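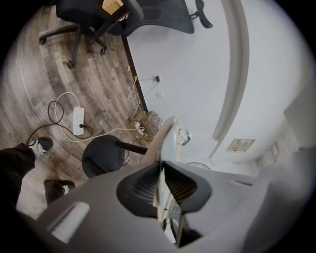
The corner behind my office chair, with all the cables.

I promised in November that I would write about my working corner, and then I did not do it. Now it is 25 December 2011, we have eaten too much, the family is sleeping on every soft surface, and I have a quiet hour. So I will write about cables. I know it is not a Christmas subject.

My room was not planned as an office. It was the room where we kept the ironing and the suitcases, and it has very few sockets, all of them in the wrong place. When I came to this country I rented for years and I learned to live from one socket. You buy a power strip, then you buy a second one, and after that you stop to see them. A friend visited me some weeks ago, looked at the floor and asked if I was repairing something. I was not repairing anything. It was only how I live.

After this I decided to look properly at every cord and ask where it goes. I recommend this exercise to everybody who works at home. It took me one whole evening and I was on my knees for most of it. I found two cables that went to nothing. One was for a printer which we gave away, and the other I still cannot explain. It has a very good plug and I have put it in a drawer, where I am sure it will stay until I die.

The first power strip is the white one which lies out on the floorboards. It has a whole row of sockets and for a long time I used it like a table, I mean I put it where it was nearest to my hand. This is comfortable for plugging and terrible for the chair. An office chair with casters is a very stupid animal. It goes where the floor is free and also where it is not free. The casters climb on a cord, they stop, and you with your coffee continue. I have coffee stains on two shirts and on one letter from the tax office, which I had to explain on the telephone.

The long black cable is my biggest enemy. It is much too long for what it does. I think the shop only had this length, or I thought at that time that longer is always better, the same as with holidays. It makes big loops around the strip, and each time I vacuum I must lift all the loops with one hand and push the vacuum with the other. My wife says that she vacuums this corner too, and that she has never seen me do it. We have different memories about this.

For the long cable I tried first to make a bundle with a rubber band. It looked nice for a week and then the rubber band broke. Then I used the wire ties from the bread bags, which I do not recommend, because the wire comes out at the end and scratches. Then I read that you should not roll up a cord very tight when it carries a lot of current, because it can get hot inside the roll. So now I am careful, and I make the loops wide. That means it is safe and ugly. I am looking for a shorter one. If somebody knows a shop that sells them in a normal length and not only in the length for a garden, please write to me.

The second white power strip is small and it lives at the baseboard, next to the little beige one with the round wire grille. I like very much that the baseboard is dark brown and the wall is white, it makes the room look finished even when it is not. The painter wanted to make the baseboard white as well. I said no, because every shoe and every chair touches it, and I was right. In the other rooms we have it white and I wash it on my knees also.

About this little strip I have a bad conscience. It gets its power over a long white cable that goes across the floor, and I have read enough to know that one strip should not hang on another strip. Each strip should have its own wall socket. I know the rule, I tell it to my children, and then I look in my own corner. So this is number one on my list for the new year. An electrician came to give me a price for a double socket on that wall. He said it would be $447, with the patching of the wall not included. I said that I would think about it. I have been thinking about it since, mostly when I am on the floor.

A few words about the chair, because people asked me after my last post about back pain. It is a black one with casters and a curved mesh back. I bought it used from an office which was closing down. The mesh is very good in summer, your shirt does not stick. The seat was too hard for me, therefore I put a woven tan cushion on it, the kind you would expect on a veranda. It does not match with anything. My daughter said it looks like a grandfather sat on a computer. But I can sit on it a whole morning without moving like a worm, so it stays. If you buy a cushion for such a chair, check that it does not slide. Mine slides a bit and I correct it every hour or so, and maybe this is also good for me, that I must stand up.

Then there is the round black stool. It has no official purpose. It is for visitors, for the tray with the tea, for the laptop when the desk is full, and for me when I change a bulb, although I was told not to. In every house that I lived in there was one stool like this, and it was always the most used furniture. My mother had one in the kitchen and she peeled all the potatoes of my childhood on it. When we had to choose what to take from her flat, my brother wanted the clock and I wanted the stool, but it was already broken and it was not possible to bring it so far. I bought the black one in my first winter here. It cost me $13 and I carried it home on the bus on my lap.

The floor, for those who think about the same one, is the wood look in grey and brown mixed. I was against it in the shop. I wanted one calm colour. Now I must say that the mixed colours are very practical, as you don't see dust and you don't see crumbs. You also don't see a small screw when it falls down, and this is the dark side of it. Black cords you see very well on it, unfortunately. White ones a little less. If I bought everything again I would buy all cords in grey.

So what did I do in the end? I will write it down, also for myself, because I forget.

I unplugged everything and put on each plug a piece of paper tape with the name of the thing. I wrote with pencil, which was a mistake, the pencil is already gone on the half of them. Use a pen. I wiped the cords with a damp cloth while they were unplugged and let them dry until the next morning. You would not believe the colour of the cloth. Then I plugged in again only what I use every day. The charger got its place directly on the wall near the baseboard, so it does not take a socket on the strip from something else. Its cord hangs down a little, but I can reach it from the chair without going on the floor, and at my age this is worth something.

I was very proud. Then came the cold days, then the lights for the window, then my son with his laptop and his cousin with another one, and the cables returned as if they had only been on a short holiday. This is the normal state of a cable, I think. You push it away and it comes back when you sleep.

My plan for January is modest. A shorter black cable. The proper socket, if I find the courage for the price. And a flat box or a tray to fix under the desk, so that the big strip can go up from the floor and the chair can drive where it wants. I saw such a tray in metal and also one in plastic. The metal one is nicer, but I am a little afraid of the drilling, as the desk is old and I like it more than I like order. Maybe there is a kind with clamps. Please tell me if you have one and if it holds, especially when there are heavy adapters in it, because mine are heavy.

Now somebody is awake in the kitchen, I can hear the cake tin. I wish all of you peaceful holidays and a dry cup of coffee in your chair.

Rok

© 2011 Rok Perić | Contact | Back to top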